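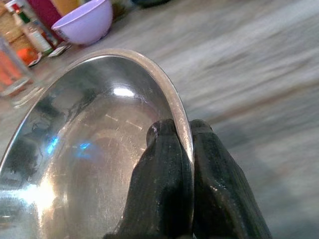 *Inside of the bowl, with the scratches I mean.*

**Dull marks inside a stainless mixing bowl**

Posted by girnetti76

I have a shallow stainless steel bowl with a rolled rim. The inside is still shiny but has fine pale scratches and scuffs, mostly towards the middle and lower down. I use it for dough and salad and wash it by hand with a green scouring pad. Can the marks be polished out, and is it safe to keep using for food?

---

**Tadness**

Safe, yes. Light scratching doesn't affect stainless steel for food use. Stop using the green pad, as the grit in it is harder than the finish.

To reduce the marks:

1. Wash and dry the bowl.
2. Rub with a paste of bicarbonate of soda and water on a soft cloth, for cleaning only. It lifts residue that makes scratches look worse.
3. Apply a fine metal polish suitable for cookware, working in one direction.
4. Wash twice in hot soapy water before use.

Anything you can feel with a fingernail will stay.

---

**joshi_833**

Just use it. Mine has had 12 years of whisks.

---

**Cokness**

Don't start with 600 grit paper, as some guides suggest. On a mirror finish it leaves a satin patch, and you then have to work up through the finer grades over the whole inside. Check under the rolled rim too, where old dough collects.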